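Wolness craft and packing group, minutes, June 8, 2018

I took the notes again, so forgive the spelling! We started with the school parcels for September, and I think we all agreed the shallow boxes are the ones to keep (the tall ones from Pemora just swallow everything).

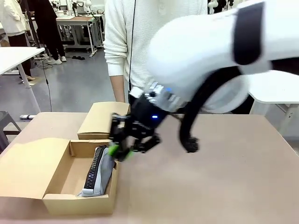

Grey pencil case in its open cardboard box, lid folded back.

We've got 50 cases so far and 19 still to come. I'm to ring Liltero about more boxes. Tea money stands at £2, oh dear.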